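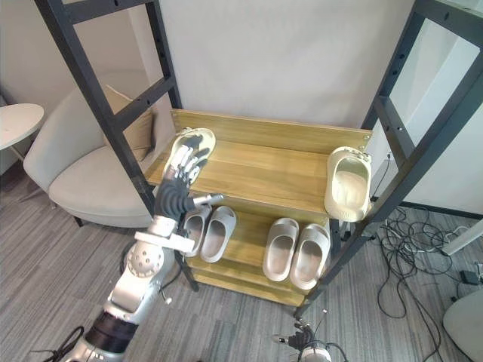
Got to Hiltwood before lunch and had the back half of the room to myself for a while. Skakia was still standing where we left it, arms down, with the covers on. I changed the two grub screws in the right wrist that had been working loose, put thread lock on them this time, and left it alone for the time it says on the bottle while I ate a sandwich.

The job today was the shoe rack again. Everybody who comes in asks why we don't start with cups or blocks. We did cups in February and I was sick of them by the end of the month. The slides are light, they don't break, they have a left and a right, and you can tell from across the room whether a pair is straight. They are also soft enough that a bad grip squeezes the foam and nothing else gets damaged. I bought them in one color so the planner can't cheat by matching on color, and I have been sorry about that a few times, because neither can I.

Cleiton Guimarães came in while I was homing the arms. He had the new build of Flalgate on his laptop and wanted it loaded before we did anything. I wanted to run the old one first so we had something to compare with. We ran the old one first. It did what it did last time: good approach, fingers down into the slide, then a pause long enough to make you think it had hung. He timed the pause and wrote it on page 34 of the green notebook, under my note about the thumb.

After that we loaded the new build. The joint loop is set to 100 Hz and stays there. The part that was slow was the bit that decides which slide to go for, and he has rewritten that so it picks once and sticks with it. Before, it would pick again each time the hand blocked the head camera, which with this rack is most of the time.

The awkward spot is between the pairs. The hand is nearly as wide as the gap I leave, and the thumb side wants to brush the slipper next to it on the way in. With the slides farther apart there is no trouble at all, but nobody's rack looks like that.

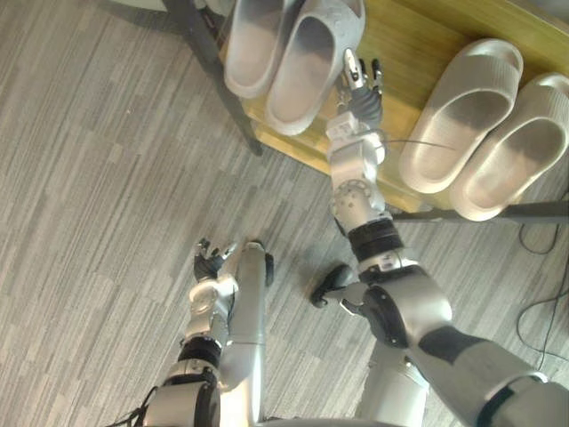
Right hand, between the pairs

We spent most of the afternoon on that gap. First try, the hand came in with the fingers too open and pushed a slide out of line. I closed the start pose a little and it went in clean, then couldn't open far enough to get around the strap. Closed, in, open, down is the order that works. It's four moves where I wanted two, and it's slow, but I would take slow.

Cleiton thinks the thumb should be driven separately during the approach. I agree with him, but the thumb on this hand has some play in it that I haven't tracked down. If I drive it separately I will be correcting for slop and calling it control. So first I take the hand off and look at the thumb joint. I don't want to do that until the spare tendon set arrives from Russo. They said it had shipped. They said that before, too.

The cables are still bad. There is a loop at the right wrist that swings out when the elbow bends, and it's going to catch on a rack rail one of these days. I cut a sleeve for it out of braided stuff and it was too stiff, so the wrist was fighting it. Took it off again. There must be a softer kind.

Fuad Dinsa stopped by to pick up his router bits and stayed to watch. He asked what the left hand was for. At the moment it's for staying out of the way. The plan is that it steadies the rack or takes a slide across, but every time we give it something to do the two arms argue about the space in the middle, so for this test it gets parked open and low. He said it looked like someone waiting to catch something. Then he helped me shift the rack a hand's width closer, and that did more for the reach than anything I did in software all week.

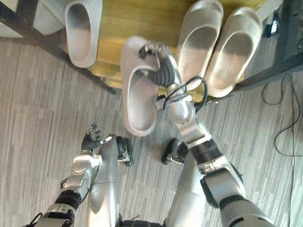
Page last changed: September 8, 2024

The grip I like best so far is the one with the fingers wrapped into the opening and the slide left to hang toe down. It isn't a tidy way to hold a shoe, but gravity does the lining up and I know where the toe is without having to look for it. The trouble is setting it down again. The toe meets the board first, then the whole thing has to be laid back, and if the wrist doesn't follow the slide around it folds.

I had a long talk with Cleiton about whether to let it fold and push it flat afterward. He is for it. I said it would look terrible. He said the shoes would be on the rack. We wrote down both ways and will do the wrist version first, mostly since I have half of it written.

The fingertips are holding up. I had expected to be replacing the rubber by now. The middle one reaches farthest when the hand points down, so it should take the first knock whenever I get the height wrong, and I did get the height wrong twice before supper. I wiped the tips with alcohol after each time and looked for splits. Nothing I could feel with a thumbnail. I'll order a few anyway. 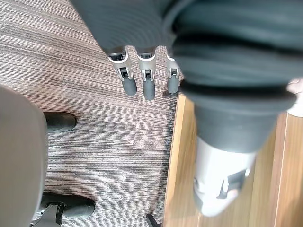 Packing up

Saved the logs, the last one being 993, and copied them to the drive in the drawer. Cleiton took the laptop home to look at the pause again - shorter now, but he says it should be gone. I put the left arm through its range by hand with the power off and the shoulder feels fine, no grinding.

To do next time: look for softer sleeve for the wrist loop. Write the second half of the wrist follow. Mark the rack position on the floor with tape so we stop guessing. Call Russo. Give Fuad back his short square, which has been in my toolbox for I don't know how long.

Home late, feet sore.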